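Our office at Brovier got the "workplace automation rollout" in July and I've been keeping notes. Short thread, mostly complaints.

The pitch: scheduling, invoices and supply orders all go through one system. Management says it saves 143 hours a month. I asked Daithí Noonan where that number comes from. It comes from the vendor.

Refugio Ventura used to do supply orders by walking the floor and asking people what they were out of. Took her a morning. Now she spends the morning clearing flagged orders – 63 of them last week – and people still walk over and ask her.

Invoices are faster, I'll give them that. Tomás Mac Mathúna goes home on time. He also says he couldn't tell you what half our suppliers charge anymore, and he used to know it cold.

Next up is "physical tasks." Tidying, shelving, resetting desks between bookings. The slide says 100 percent of routine handling. Have they seen our desks? Books, succulents, little horses. Who decides which way a horse faces?

I asked if anyone's hours get cut. The answer was that roles will "evolve." Sorcha Mac Suibhne asked for that in writing – still waiting. Will post if she gets a reply.

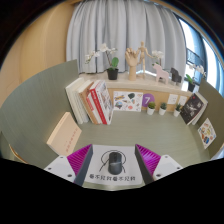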